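March 25, 2020

All this month I am at home in Skanham, and I have finally finished the felt hedgehog which I started in November. He has 200 spines. Each spine is a small triangle of brown felt, sewn by hand, and I do not recommend this to a person who wants a quick gift. I named him Tefera.

The pattern has 8 pieces, and most of them are easy. The body is two ovals with a narrow strip between them, so he can stand without help. I used wool felt from the shop in Reddale for the face, and cheaper craft felt for the back, where it does not show so much.

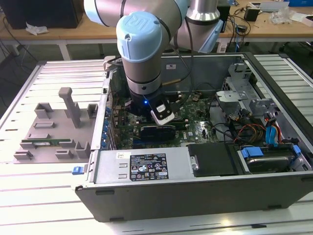
Yeshi Araya wrote to me after my last post that I should sew the spines in rows, starting from the tail, and cover each row with the next one, like roof tiles. She also said that two strands of thread are enough, and that three make the felt pucker. I had started from the head, of course. I took out four rows and began again, and the second try looks much better.

For stuffing I used small pieces of wool, pulled apart with the fingers. Put a little in the nose first and push it down with the blunt end of a pencil. If the nose is soft, the whole face looks sad. Close the belly with a ladder stitch and hide the knot under one foot.

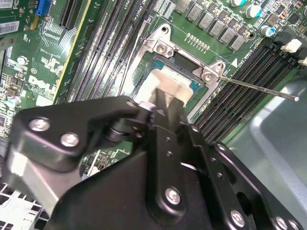
The eyes took me a full evening. They are black glass beads, very small, and I must hold each one while the needle goes through from behind. My fingers are too thick for this, so I borrowed tweezers from my sewing machine box. Take the bead by its edges, the way the processor is held in the photo, and leave the hole free for the needle. Pull the thread until the bead sinks a little into the felt, then go through one more time.

Next I want to make a smaller one in gray, with fewer spines, for my niece in Parnik. I still have to draw the feet again, they came out too long.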